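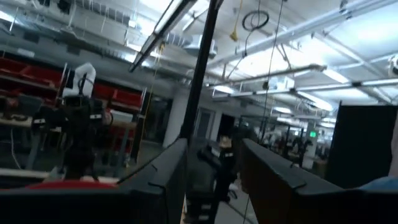 Skalia engineering site, Başaran

Careers > Engineering > Platform and Reliability

Software engineers, message routing (8 posts)

Skalia is recruiting for its engineering site in Başaran. The posts are in the group that builds and runs Clurnix, the message routing service used by all Skalia products. They are permanent and full time, and are based at the site with up to two days a week worked from home. Work starts in August.

Background

Clurnix takes in messages from client systems, checks them against a stored format, and passes them to one or more receivers. It was written as a single program and has been split over time into a core and a set of adapters. There are 383 adapters in service. Most were written by product teams for one client each, and they differ in how they handle retries, time-outs and malformed input. The group is replacing them with a smaller set of shared adapters driven by configuration. The move is done one client at a time, with the old and new adapters run side by side until their output matches.

The core is written in Go. The adapters are written in Go and Python, and a few of the oldest are in Perl. Storage is PostgreSQL. Builds and releases go through Grultex, an internal tool, for which training is given in the first two weeks. Previous knowledge of Grultex or Clurnix is not expected from outside applicants.

The work

Six of the posts are for adapter engineers. An adapter engineer takes a client connection from first reading of the old code through to the removal of that code. This includes writing down what the old adapter does, agreeing with the client which parts of that must be kept, preparing the configuration, running the comparison and dealing with the differences. A typical connection takes between three and six weeks. Engineers work in pairs and each pair has no more than two connections open at once.

Two of the posts are for core engineers. The core engineers are responsible for the configuration language, the retry scheduler and the comparison tool. The scheduler has a known fault under load: when more than 1000 messages for one receiver are waiting, new messages can be sent ahead of older ones. Clients who need strict order are at present held on the old adapters. Correcting this is the first task for the core posts.

All posts take part in the on-call rota after the fourth month. The rota is one week in nine, paid at a fixed weekly rate plus time worked. Calls outside hours are limited to faults that stop messages being delivered. Adapter faults that affect a single test system wait until morning.

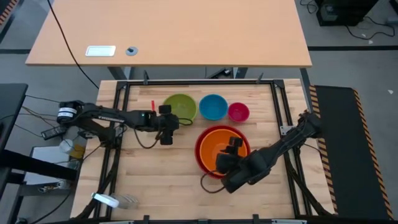

Reading the old code took longer than writing the new configuration, according to one reply to the survey given to the previous intake, and "anyone who wants to start typing on the first day will find the first month slow". The same reply asked for more time with the client's own technical staff before the comparison run. A half-day call with the client has been added to the start of each connection as a result.

What we ask for

For adapter engineers:

- two years or more of paid work on server software, in any language
- the ability to read code written by others and set out in plain English what it does
- working knowledge of SQL, including reading a query plan
- some experience of a system where messages can arrive late, twice or out of order

For core engineers, in addition:

- four years or more of paid work, at least one of them in Go
- experience of finding and correcting concurrency faults in a live system
- experience of designing a file format, protocol or small language that other people had to use

A degree is not required for any post. Applicants who meet most of a list but not all of it may apply and should state which items they do not meet. The working language of the group is English. Written English matters more than spoken English for the adapter posts, as most client contact is by document.

Pay and terms

Pay is set by grade and the grade is stated in the offer. The bands for both types of post are in the information pack. Leave is 27 days plus public holidays. There is a six-month probation period with a written review at the midpoint. Relocation costs are refunded against receipts for applicants moving more than 300 km. Skalia will sponsor work permits for the core posts only.

How to apply

Send a CV of no more than two pages and a separate note of one page. The note should describe one fault you have traced in a system you did not write: what was observed, what you ruled out and in what order, and what the cause was. If the cause was never found, say so and state where you stopped. Remove client names and anything covered by an agreement with an employer. Covering letters are not read.

Applications are accepted through the careers portal until 2026-04-01. Select reference MR-B for adapter posts or MR-C for core posts. One person may apply for both, using the same note.

Selection has two stages. The first is a 45-minute call about the note. The second is a half day at Başaran or by video, made up of a code reading exercise on a retired Clurnix adapter and a discussion with two members of the group. The exercise is done on paper or in an editor of your choice, and you may look things up. There is no timed coding test and no work to be done at home. Travel to the second stage is paid.

Applicants who need a change to any part of this, for example extra time or a written form of the first call, should say so in the portal under "Arrangements". The people scoring the exercise do not see that field.

Results are sent by email after each stage. Written comments are given on request to anyone who reached the second stage.

We use cookies to remember your search settings and to measure visits to our careers pages. Accept all | Only necessary | Manage settings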